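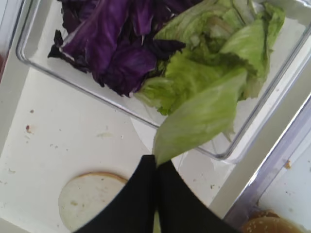

From: Georges Srour
To: kitchen-garden list
Date: 27/11/2024
Subject: Re: [kgarden] Red cabbage extract as a pH indicator for bed water

On the Clorbridge plots, Smadi wrote:

> I boiled half a red cabbage, strained it, and used the liquid to test
> the water from the two rain tanks and the tap. Tank one went purple,
> tank two went purple, tap went a bit blue. The strips I bought say
> 6.5 for both tanks and 7.5 for the tap. Can I stop buying strips?
> Also, does it work on soil, and how long does the liquid keep?
> My lettuce in bed 11 is yellow between the veins and I suspect the pH.

Taking these in order.

1. Replacing strips. For water, partly. The anthocyanins in red cabbage are red below pH 3, pink to violet from 4 to 6, purple near 7, blue to blue-green at 8 to 9, and yellow in strong alkali. The change between 6 and 7 is small and hard to judge by eye, and that is the interval you care about for lettuce. The extract will tell you that the tap water is more alkaline than the tanks. It will not separate 6.2 from 6.8. Keep the strips for that, or get a meter and two buffer sachets.

If you do use it, make a comparison set. Put equal volumes of extract in small white cups, add white vinegar to one, distilled water to the next, and baking soda solution to the third. Judge the sample against those in daylight. Warm indoor bulbs make the purples look redder than they are.

2. Soil. Mix one part air-dried soil with two parts distilled water by volume, stir, leave it for 30 minutes, stir again, let it settle, then pour off the clear liquid through a coffee filter. Test the liquid only. Clay soils like those at Mesimcombe stay cloudy for hours and the brown tint hides the color completely. On the sandy ground at Encombe it works better. Don't use tap water for the slurry. Ours has enough bicarbonate to move the result.

3. Storage. Three or four days in the refrigerator, in a closed jar. After that it smells and the color drifts. Frozen in ice cube trays it lasts for months, and one cube is a convenient test portion. Adding vinegar as a preservative defeats the purpose.

4. Bed 11. Yellowing between the veins on the youngest leaves suggests iron, which is consistent with high pH. On the oldest leaves first, it suggests magnesium, and pH may have little to do with it. You didn't say which leaves. Please check before adding sulfur. If it is the young leaves, switch that bed to tank water for two weeks and look at the new growth.

The old bulletin most of us copied the color chart from dates from 1959 and assumes 700 ml of water to one small cabbage, chopped fine. Less water gives a darker extract that needs diluting before the purples can be told apart. The chart is in the list archive as message 2209. The scan is poor but the table is readable.

Georges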